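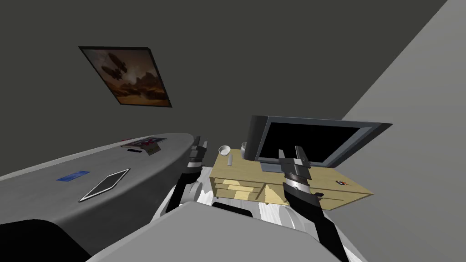 Search the guide... Go

Part 4: Getting your cartoon channel onto the TV

By now you have Prenara installed and your episodes copied over. I set mine up on a Wednesday night with a bowl of cereal, and it went fine apart from step 3, so read that one twice!

1. Open Prenara on the TV and pick Channels, then New Channel. Give it a short name. Mine is Grullo (after a cartoon horse I adored as a kid), and anything longer than 11 letters gets chopped in the menu.

2. Choose Add Shows and tick the ones you want. Leave the movies out for now - they have their own page in Part 5.

3. Go to Episode Order and pick Original Airing. The default is File Name, and it puts episode 10 right after episode 1. I watched a two-part finale backward before I caught on.

4. Type in the channel number. I used 2148, but any free four-digit number will do.

5. Press Save and wait for the green check mark. With a big library this can take 11 minutes, so go make popcorn.

Caution: Don't unplug the drive while the check mark is still gray. I did, and had to start over from step 1.

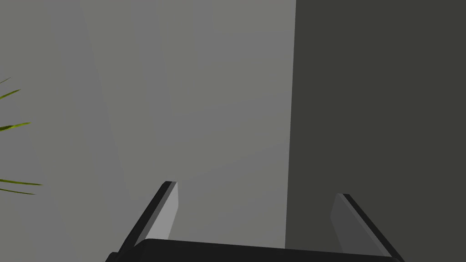
Gripper seen from behind, fingers toward the wall.

6. Back on the home screen, scroll down to your new channel and hit Play. You should get a theme song within a few seconds.

Note: If you have both the old run and the reboot of a show, Prenara lumps them together. Open the show, choose Split by Year, and save again. I keep the reboots on a second channel called Jacobs, and my kids flip between the two all morning.

7. To set a bedtime cutoff, open Channel Hours and choose an end time. The episode that's playing will finish first (thank goodness), then the screen goes dark.

Related pages
Part 3: Copying episodes from your discs
Part 5: Adding movies and holiday specials
Fixing missing theme songs
The Trurnbridge remote: which buttons work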